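4. Shared Laundry Work and the Handling of Unsorted Loads

4.1 Background to the section

The preceding section dealt with how households divide laundry work between people. This section deals with how the work is divided over time, and in particular with the interval between drying and putting away. Earlier diary studies of domestic work usually code laundry as a single activity. Coders are told to assign washing, drying, folding and storing to one category, and the interval between drying and folding is not recorded at all. We argue that this interval accounts for much of the disagreement between diary totals and self-reported totals, and that it should be coded separately.

We use the term "resting load" for any set of clean garments that has left the dryer or line but has not yet been folded, hung or worn. A load may rest in the machine, in a basket, on a bed or on a chair. The location matters for the coding because respondents report it with different degrees of reliability. Loads left in the machine are often reported as "still drying," even when the cycle ended hours earlier. Loads in a basket are nearly always reported as clean.

4.2 Sample and diary instrument

Diaries were distributed to 305 households in the Purngate district. Five were excluded because the main respondent used a commercial wash-and-fold service for the whole study period, leaving 300 for analysis. Each household kept the diary in April. Entries were made on the Plulel form, a paper booklet with one page per day and a separate line for each handling event. A handling event is any occasion on which a garment or group of garments is moved by hand from one resting place to another.

The form asks for the start time, the end time, the person doing the work, the container and the reason for stopping. The last item was added after the pilot, in which respondents often wrote the reason in the margin without being asked. Common reasons were a telephone call, a meal, the arrival of a child from school and lack of space in the drawer.

Two coders worked through all booklets independently. Differences were settled by discussion, and where discussion failed the entry was coded as "unresolved" and left out of the duration totals but kept in the event totals.

4.3 Container types

Containers were grouped by wall type (rigid or soft) and by the presence of handles. Rigid open baskets were the most common type in the sample. Most hold a single household load, although respondents frequently used them for less than that. A basket holding only one or two garments was treated as a partial load and coded P; these are easy to miss in a diary because respondents tend not to think of them as laundry. Figure 4 illustrates the rigid type.

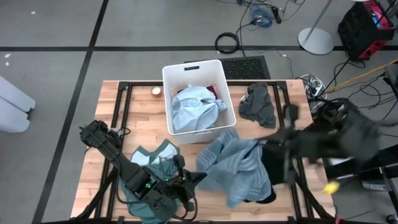
Figure 4. (a) Rigid plastic basket with handle slots, holding unfolded garments.

Corinne Kincaid, commenting on a draft of this section, objected that code P combines two different things: the remainder of a load that has been mostly put away, and a small load that was never larger. She suggested that the first should be treated as the tail of an earlier event and the second as an event in its own right. We accept the point. Where the booklet allowed the two to be told apart, the entries were recoded as P1 (remainder) and P2 (small load). Where it did not, the original code was kept.

The recoding changed the results for one group of households more than for the others. In households with a fixed laundry day, most partial loads were remainders. In households that washed as needed, small loads were more common, and they tended to rest for a shorter time. A remainder, by contrast, often stayed in its basket until the basket was wanted for the next wash. Several respondents described taking clothes directly from the basket over a number of days, so that the load was never folded and the event had no clear end. We closed such events at the last recorded removal.

4.4 Work surfaces and lighting

Folding needs a flat surface, and the choice of surface affects how long a load rests. Respondents who folded on a bed had to finish before the bed was needed, and their diaries show a cluster of end times late in the evening. Respondents who folded on a table had to finish before a meal or move the load elsewhere, which the form records as a further handling event. Households with a surface kept for the purpose showed neither pattern.

Lighting was not part of the original instrument. It was added to the follow-up interview after respondents mentioned, without prompting, that they put off sorting dark socks until daylight. The Nguyen-Tran checklist was used for this part of the interview. It records the number and position of fixtures over the work surface, whether the fixtures are shielded, and whether the respondent finds the light sufficient for telling navy from black. The item on shielding gave some trouble, as the term was not familiar to most respondents, and interviewers often had to rephrase it. Long overhead fixtures and bright panels were entered under the same code on the checklist, a limitation when glare is of interest (Figure 4b).

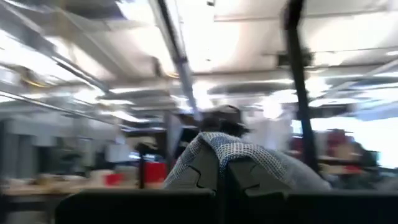

Figure 4. (b) Overhead light panel and long fixtures in an open ceiling with exposed pipes.

One respondent remarked at interview that brighter light had made no difference to her sorting, and that she had stopped buying navy socks instead. Similar answers were given by others who had reduced the range of colors or bought many pairs of one kind. We coded these as "avoidance by purchase." The code does not appear in the Purkico scheme, on which our categories were otherwise based, and we propose it as an addition.

4.5 Limits of the coding

The diary depends on the respondent noticing that a handling event has taken place. Moving a basket from the hall to the bedroom while going there for another purpose is likely to be left out. Start times are also more reliable than end times, and many end times were plainly filled in later, at the hour or half hour. Durations in Section 5 are therefore reported by band, and the event counts are given separately for booklets with and without rounded times. The booklet did not ask whether garments had been worn between drying and folding, so garments that left a resting load and later returned to it appear in the totals as two unrelated items.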